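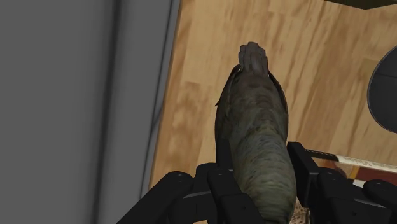
Tail up and held tight: a big mottled fish, olive green and brown.

So I finally bought my own foul weather jacket! After three seasons of borrowing whatever was hanging in the locker (one of them smelled so strongly of diesel that I ate lunch at the other end of the boat), I went ahead and got the Nultach Varkport, the coastal one with the high collar. I've had it since December and worn it on pretty much every sail, plus a lot of dog walks, so I feel ready to talk about it.

Quick background so you know who's talking. I crew on a small charter sloop, mostly day trips and the odd overnight. I'm on the foredeck a lot, I get splashed a lot, and I run cold. I'm not crossing oceans. If you are crossing oceans you probably want the heavier offshore version, and you probably aren't reading my reviews anyway.

Fit first. I'm short with wide shoulders, and most sailing jackets give me a choice between sleeves that cover my fingertips and a zipper that won't close over a fleece. I got the medium and it goes over a base layer and a thick fleece with room to haul on a halyard. The hem hits just below my hips and stays put when I reach up. The sleeves are still a touch long, but the inner cuffs are stretchy and grab at the wrist, so I stopped noticing after the first week or so.

The collar is the best thing about it. It comes right up to my nose when it's zipped, it's lined with this soft brushed stuff, and it doesn't rub my chin raw. I spent a whole afternoon beating home into a nasty little chop with my face tucked down in there like a turtle and I was – dare I say it – cozy. The hood is good too, once you figure it out. It has an adjuster at the back and one on each side, and out of the bag mine was set for somebody with a much bigger head. Do this at home in front of a mirror! I did it on the bow in the rain and ended up with the whole thing over my eyes while our skipper, Tanvir Bepari, was shouting at me about a mooring buoy.

Is it waterproof? Yes, so far. Spray, drizzle, one proper downpour that lasted from breakfast until we tied up, and a couple of green ones over the bow that went straight down my front. The shoulders were dry every time. I did get some water up one sleeve, but that was me, reaching overhead with the cuff undone. After the downpour the outside fabric had started soaking up water in a patch where my life jacket sits, and it felt heavy and clammy there even though nothing had come through. A wash and a warm tumble brought the beading back.

Pockets! There are two big cargo ones at the bottom, two fleecy hand warmers behind them, and a zipped one inside on the chest. The hand warmers are wonderful and I'd like to live in them. The cargo pockets drain at the bottom corner, which is clever, but the flaps are closed with a skinny strip of Velcro that gets full of fuzz. I've already lost a granola bar overboard. The inside pocket fits my phone with its case on, but only just, and getting it out with cold fingers is a two-handed job.

Now the grumbles. The main zipper is stiff. It's a big chunky two-way thing, and lining up the bottom pins with gloves on takes me several tries and a few words I don't use around guests. It's getting easier (I've been rinsing it with fresh water and running a bit of wax along it), but I still wouldn't want to do it in a hurry. The color is also not what I expected. The website said "harbor red" and what came is a pretty serious orange. I've made my peace with that, since orange is what you want if you end up in the water, but my mother asked if I'd taken a job with the highway department.

It's also loud. When you walk around in it, it swishes. Down below on an overnight, with people trying to sleep, I've been taking it off in the cockpit just so I don't wake anybody on my way to the bunk.

For comparison, I also tried on a Nanayakkara jacket at the chandlery before I bought this one. That one was softer and quieter, with a much nicer zipper, but the collar stopped at my chin and the hand pockets weren't lined. If you sail somewhere warmer than I do, I'd go take a look at it.

Care is easy enough. I rinse mine in the shower after a salty day and hang it over the tub, and it's dry by morning apart from the pocket linings, which want a bit longer. No regular detergent, just the tech wash stuff.

I'm giving it 4 out of 5. I'd buy it again, I'd want the same size, and I'd pay a little more for a better zipper. The matching bibs are next on my list, and I'll report back once I've sat in enough puddles.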